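Ummont Repair and Reuse Circle
Minutes of the regular meeting, 6 Apr 2019

Present: all members of the small goods group, two members of the shop group, and one guest from the Mostolach branch. The chair opened the meeting and the minutes of the last meeting were accepted with one correction: the shelf in the back store was paid by the shop group and not by the small goods group.

1. Phone cases

The first item was the phone cases that come to us as donations. The members discussed two cases, one beige and one gray, as examples of the two kinds we receive most. The question was how to sort them, what to do with cases of unknown model, and what price to ask.

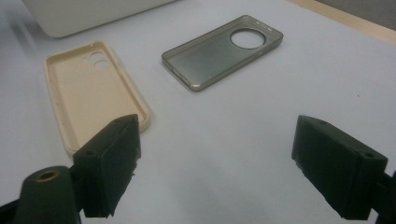
Minutes taken by the secretary, small goods group

The beige case has two round holes for the camera, one above the other, and the gray one has a single large round opening. It was agreed that the camera opening is the first thing to look at when a case has no label. The old habit was to sort by color, and customers then had to try one case after another on their phones. From now on the cases are sorted first by the camera opening, then by length. Color comes last.

One member asked if we should also measure the width. After some discussion the meeting decided no. The width differs very little between models, and a wrong measure is worse than no measure. The length is to be written on a paper label in pencil, in millimeters.

The gray case is of the see-through kind. The shop group reported that see-through cases sell more slowly when they have become yellow. It was proposed to throw away all yellow ones. This was not accepted — the majority wished to keep them in a separate box at half price until October and then look again at the numbers.

2. Cleaning before sale

The guest from Mostolach explained how cleaning is done there. The cases are put in warm water with a little dish soap, brushed along the inside of the rim and at the button openings, and dried lying open on a towel. They do not use alcohol on soft cases, as in their experience the surface becomes sticky after some weeks. Our group has used alcohol until now. It was agreed to try the Mostolach way with the next 20 cases and to report.

3. Sorting table

The group spoke about the white table and the good use of it. A white surface is found helpful, as a small crack or a scratch in a see-through case is easy to notice against it. The members wish that only the cases being checked lie on the table, and that finished ones go directly to the box.
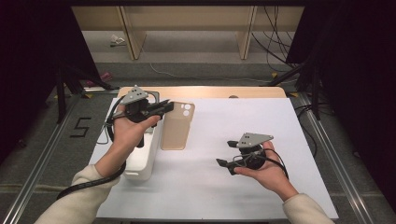 The sorting table with a beige case. Small goods group.

It was asked whether a second table of the same kind should be bought. The offer from Bühler is 460 with delivery, and the offer from Bratix is lower but the delivery is not included. The meeting found that both are too high for this year. The shop group will ask if a used table can be found.

4. Boxes and labels

The stock is now 100 cases in mixed boxes. Four flat boxes with lids are needed for the new order of sorting. The purchase was approved. The label on each box will show a simple drawing of the camera opening in place of the model name, so that also new helpers can sort correctly.

5. Other matters

The guest asked if Ummont can give the spare charger cables to Mostolach. Agreed, after they have been tested.

The key to the back store was again not returned to its hook. Members are asked to pay attention to this.

The next meeting will discuss the result of the cleaning trial and the price list for screen covers. The meeting was closed by the chair.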